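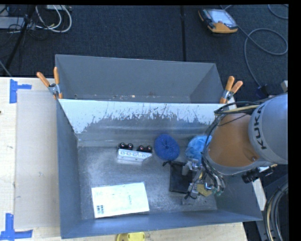

gray metal bin, scuffed floor, white packet at the front and the silvery thing behind it

saltby_stockroom
Sep 17, 2023

ok bin thread. people keep asking about the metal ones so dumping it all in one place while I eat lunch

short version: I like them. they're loud. get them anyway

long version. we used plastic totes for everything when the shop was in Wevthorpe. mixed returns, odd toys, booklets, stuff in sleeves, all of it. totes bow in the middle when you stack them full and then nothing sits flat and the paper stuff slides under the heavy stuff

moved to Saltby in May and decided no more totes on the bench. totes for the van only

the metal ones are plain gray sheet metal, sloped walls, flat floor. ordered from Cudesier, the big size. they do a smaller one too but a booklet lying crooked already eats half of it

and things DO end up crooked. look at the white one up there lol. I used to straighten everything. gave up. if you can read the code you can read the code

which brings me to. CODE SIDE UP. please. a white packet on its face tells me nothing and I have to pick it up, turn it over, put it back, lose my place

the silvery one at the back with the row of little round shapes along the top — a few of you asked already. filed under "vehicles, misc" until someone tells me better. black bits along the far side look like wheels to me, in pairs. good enough for a label

if you know what line it's from, reply. not a DM, I never see those

scuffs. yes the floor gets scuffed. it's a metal bin, things get dropped in it, I don't care. if YOU care put a sheet of brown paper down and change it when it gets ratty. tried it for 2 weeks and the thin packets kept going under the paper. back to bare metal

glare is the real complaint. bare floor is shiny and anything silver on it just melts in, you look straight past it. white shows up fine. black shows up great. silver on silver, good luck

fix for that = move the lamp to the side. mine was right over the bench and it was awful. now it comes in low and everything throws a bit of shadow, much easier to see edges

someone said paint the inside. no. paint chips end up in the packets

bench top is pale wood, metal bins on wood do leave marks btw. felt dots on the corners. they fall off. put more on

also don't drag a full bin, lift it. I say this having dragged a full bin last week. big ugly line across the bench now, very proud

carpet on the floor is the dark blue-black kind and I didn't pick it, it came with the unit. good: quieter. bad: drop one tiny dark screw and it belongs to the carpet now. I keep a magnet on a string for it. the magnet also likes the bins. you see the problem

order of work, since this got asked 9 times under the last post

one bin in front, that's the one being worked. the other goes straight behind it. do NOT put them side by side, I did that for months and your elbow is in the wrong one all day

big flat stuff goes in first. then anything with wheels, or wheel-ish, on its own patch of floor so it isn't rolling over the paper

don't overfill. I mean it. if things start lying on top of other things you're just making a heap with walls. I want to see floor between items

when it's done, check against the sheet, tick, label on the short end. pencil, not marker!! marker on that metal takes forever to get off

shelving: the old Laing racks, still going, they came with us from Wevthorpe. shelf depth is just right for these the long way. crossways they stick out and catch your hip

how many do you need. less than you think. I'd start with 2 and see. you can always order more and they nest ok if you don't jam them. if they jam, tap the rim with something wooden and swear a bit

price — not posting it, it's changed since I bought mine. ask Cudesier, they answer the phone until late

cleaning: damp rag, then dry rag, right away. don't leave water sitting in the corners. no sprays, they leave a film and the sleeves stick to it

gloves, someone asked. thin ones if the rim bothers you. mine were fine out of the box but I ran a file along the top anyway, took no time

ok what did I miss. oh the noise. it's a big metal box so every drop goes CLANG. put stuff down, don't toss it. you'd be suprised how fast people learn after a day of listening to it

still to sort: 9 boxes of returns from before the move, all mixed, half of them with no list inside. that's the rest of the month gone

will post the weird finds as I get to them. vehicles first becuase that shelf is nearly full

back to it. wheels question still open, replies please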